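Shirt folding

Shirt folding is the set of methods used to reduce a buttoned shirt to a flat, regular shape for storage, display or travel. It is distinct from pressing, although the two are usually carried out one after the other, and from rolling, which produces a cylinder and leaves the collar unsupported.

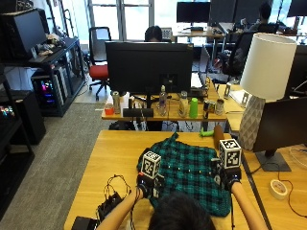

Terminology

The front opening of a button-up shirt is bordered by the placket, the doubled strip of cloth that carries the buttons. The yoke is the panel across the shoulders. The body is the part between the side seams, and the tail is the lower edge, which may be cut straight or curved. The cuff is joined to the sleeve at a pleated or gathered seam, and the short slit above it is the sleeve placket.

In folding, "face up" means that the placket is toward the worker and "face down" means that it is toward the table. A fold line is the line along which the cloth turns. A crease is the mark left by a fold line after the shirt has been under pressure. The two terms are often confused in older household manuals, where "crease" is used for both.

Work surface

A flat, hard surface at waist height is preferred. It should be at least as wide as the shirt body with both side seams laid out. Sleeves may hang over the edge without harm during the first steps. Beds and sofas are widely used in homes but give under the hands, and the fold lines tend to drift toward the softer area.

Bare wood and laminate tops allow the cloth to slide, which helps in centering the shirt and makes it harder to hold a fold line in a slippery fabric. Commercial tables are sometimes covered with felt for this reason. Surfaces with splinters, adhesive residue or raised hardware are unsuitable for fine cotton.

Preparation

The shirt is buttoned before folding. Practice differs as to how many buttons are closed. Retail folding closes all of them. Household folding commonly closes the collar button, the third button and the last button, which is enough to keep the two fronts aligned. An unbuttoned shirt can be folded, but the placket shifts sideways and the collar spreads when the shirt is lifted.

The shirt is then laid out and the larger wrinkles are removed by hand. The usual technique is to hold the cloth at both sides of the upper body and draw it outward, then to repeat the motion at the waist and at the tail. Smoothing from the center toward the side seams gives a flatter result than smoothing from collar to tail, since the weave has slightly more give across its width in most shirtings.

Checked and plaid fabrics offer a practical advantage at this stage. The vertical bars of the pattern serve as guides for the side folds, and the horizontal bars show whether the two fronts are level. A plain white shirt gives no such reference, and the worker depends on the placket and the yoke seam.

Methods

Rectangular fold

The rectangular or "store" fold is the most common method for dress and casual shirts.

1. The buttoned shirt is placed face down with the collar away from the worker.
2. One side is folded toward the center on a line running from the middle of the shoulder to the tail.
3. The sleeve is turned back at the shoulder so that it lies parallel to the side fold.
4. The second side and sleeve are folded in the same way.
5. The tail is turned up by the width of a hand.
6. The lower half is brought up to a point just below the collar.
7. The shirt is turned over and the collar is set with the fingers.

The side folds should be equal. If one is wider, the placket sits off center on the finished face. In deep drawers, step 6 is replaced by two smaller folds that divide the body into thirds.

Face-up fold

In the face-up fold the shirt is never turned over until the end, and the sleeves are laid across the front. It is quicker and is often taught to children. The sleeves end up on the visible side unless the final packet is reversed, and buttons can leave small round impressions in the sleeve cloth if the stack is heavy.

Board fold

A thin rigid board is laid on the back of the shirt below the collar, and the sides are folded over it. The board is withdrawn before the last fold or, in retail packing, replaced by card. The method gives packets of uniform width and is standard where shirts are shelved in columns. The Bostell board, a hinged version with 4 panels, folds the sides and tail by turning each panel in sequence.

File fold

The file fold begins as a rectangular fold and ends with one or two additional turns, so that the packet stands on edge. It allows every shirt in a drawer to be seen from above. Heavier fabrics stand well. Thin poplin tends to slump unless the drawer is full.

Fabric behavior

Flannel and brushed cotton hold a fold loosely and recover well after storage. Poplin and broadcloth take a sharp crease and keep it. Linen creases under its own weight, and most guides advise hanging it. Polyester blends resist creasing but slide against themselves, so the packet opens when it is carried — a narrow paper band is used in some laundries to prevent this.

Any shirt should be cool and completely dry before it is folded. Cloth folded while warm from the iron sets along the fold lines and may need to be pressed again.

Common faults

Uneven side folds: usually caused by folding from the cuff side without reference to the shoulder.

Crushed collar: caused by stacking packets with all collars at the same end. Alternating the direction of each packet levels the stack.

Twisted body: one front has been buttoned one hole too high or too low.

Bulk at the shoulder: the sleeve has been folded back more than once near the seam. A single diagonal turn is flatter.

Instruction

Shirt folding is taught in hotel, laundry and retail training. The handbook by Nele Wiegand and Noelia Segura treats the rectangular fold as the base method and derives the others from it. The authors recommend that beginners practice on a patterned shirt of medium weight and move to plain poplin later — the reverse of the order used in earlier laundry courses.

See also

Clothes hanger
Collar stay
Ironing
Laundry
Packing (luggage)
Placket

Related articles

Folding fitted sheets
Storing knitwear
Garment bags and covers
How to read a care label

311 shares
4 comments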